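Search this site Go

Minutes of the Spare Things Circle, Monday, March 16, 2020

Norbert Danko welcomed everyone warmly, and thanked Chaiwat Ongart for the ginger cake, which went very quickly indeed!

1. Last minutes
Agreed, after a long and friendly chat over whether the Fotach jumble sale was in July (it was).

2. Bedroom sorting
Chaiwat has made a start on the bedroom and is sorting straight onto the bed. Soft things go in the red box first, and the towel and the plush toy with the lavender hat are in already. The knitted bundle and the smaller cloths on the quilt still want a home, and we all felt the clothes in the bedside drawer could be left until next time.
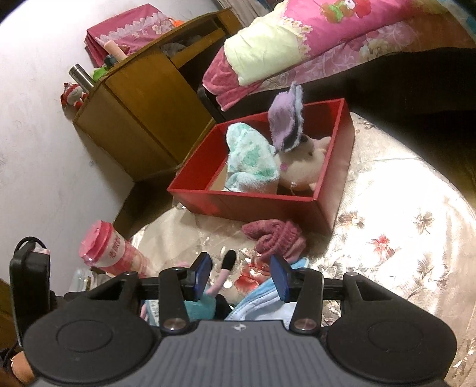
3. Money
Norbert reported 972 in the tin, with 9 owing to Grulari for labels. He will pay it this week, bless him.

4. Any other business
Mrs Štefanec's blankets are ready to collect (please ring first, she naps after lunch). Chaiwat offered to drive.

Next meeting at Norbert's, usual time.

Recent items
Trovlow coffee morning
Blanket collection rota
Minutes archive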